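**Two-arm gear placing cell in the back of the shared shop — fingers keep cocking the gear**

**mothgarage** (OP)

So I've been at this since May and I'm finally far enough along to ask for help without embarrassing myself too badly. The idea is a little bench cell that picks up steel spur gears and sets them on a white base plate, spaced around the center hole. It's the first step toward having it put together the reduction box for my camera slider (yes, I could do that by hand in the time it takes to boot the thing, let's move on).

The arms are both used. I bought them from Mostafa Farouk, who has the unit across from ours and was clearing out. Motion code is my own mess in Python, and the planner is Brulel, the free version. The bench is shared, so everything lives on a big dark mat I can roll up when somebody needs the table.

What's giving me grief is the pick. I'm closing on the outside of the gear, on the teeth, with narrow tips. I cut the pockets into the fingers to lose some weight and I like how they came out. With the gripper at 30 percent force the gear comes up fine, and then when I rotate the wrist it cocks a hair to one side. 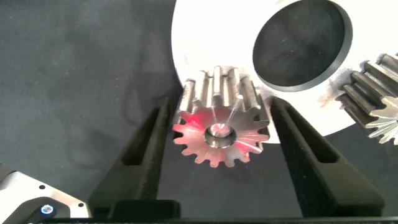
It's a small tilt, but it matters once I get to the pins, which need the bore to come down square. I tried more force and all that did was make it snap sideways when it closed. I tried slowing the close way down and that helped some. I'm wondering if I should give up on the teeth and grab through the bore instead, with something that expands.

Anybody been through this?

---

**pelican_dan**

Grab the bore. Teeth are a terrible place to hold a gear. One tip lands on a crest and the other lands in a gap, and there's your tilt. I fought the same thing for most of a winter on a clock project and a little expanding plug fixed it in an afternoon.

---

**hmahrous**

I'm going to disagree with Dan. If the bore is going down over a pin, the last thing you want is your gripper sitting in the bore. You'd have to let go above the pin and drop it, and now you have a new problem.

Hold the outside, but put a shallow V in the tips so you get two lines of contact per side. Flat narrow tips on a round thing will always want to roll. Also, what's the tip height compared to the gear thickness? If you're only touching the bottom third of the teeth it'll tip no matter what you do.

---

**mothgarage** (OP)

Ha, hi Hanane. For everyone else, that's Hanane Mahrous from our shop, and she could have told me this over the bench!

Tip height is a good question. I set the pick height off the mat, and the mat has wrinkles, so it wanders. I think I've been low every time.

---

**hmahrous**

I was in the other room with a mouthful of sandwich. And yes, the mat. I've said this about the mat.

---

**pelican_dan**

You don't have to drop it if the plug is spring loaded, the pin pushes it up out of the way as the gear goes down. But ok, that's more parts. I'd still do it.

---

**tinsnips**

Is this the Drurard gripper or did you build the body too? If it's the Drurard, the force setting isn't linear down low. Mine barely moves the needle until 25 and then it wakes up all at once. Might be why you're getting the snap.

---

**mothgarage** (OP)

Drurard body, my fingers. That's really useful and would explain a lot. I'd been stepping the force up in big jumps and figuring it was all the same curve.

Ok, update after a long evening. Things I changed:

- Pick height now comes from touching off on the gear face before every pick. It's slow and I don't care yet.
- Force down to just past where it wakes up (thank you tinsnips).
- Approach starts at 235 mm over the mat so the cables have room to swing and settle. They were dragging on the arm during the wrist turn, and I'd never noticed.

I haven't done the V tips. Hanane is going to be smug about it and I'd like to put that off.

Placing on the plate by itself, no pins yet, looks a whole lot better. I've been doing it in batches and starting over whenever one lands crooked.
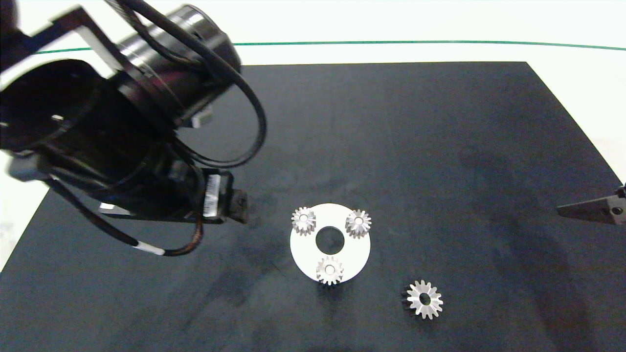
*Three on the plate, one more waiting on the mat. The bottom one hangs over the edge a little.*

The overhang is the next thing to chase. I think my plate center is off, and I'm finding it by eye with a ruler like a caveman.

---

**hmahrous**

Touch off on the plate too. Inside of the center hole, four points, average them. You already wrote the code for it.

---

**tinsnips**

Seconding that. Also check that the plate isn't sliding. Smooth plate on a soft mat, gripper gives it a nudge on release, and by the last gear you're chasing it. A dab of Fujimoto putty under it would tell you fast.

---

**pelican_dan**

Or a fixture. Screw the plate to a board. I know, I'm the fixture guy.

---

**mothgarage** (OP)

The board is a good idea, but the bench is shared and I've already had one talking-to about leaving things clamped down. Putty first. If that does it, then the touch off in the hole, then pins.

V tips are on the list too. I measured the gap I have to work with and there's 15 mm of meat left in each finger past the pocket, so I can cut them without starting over.

---

**hmahrous**

I'm not being smug. Bring the fingers by around noon and I'll set up the mill.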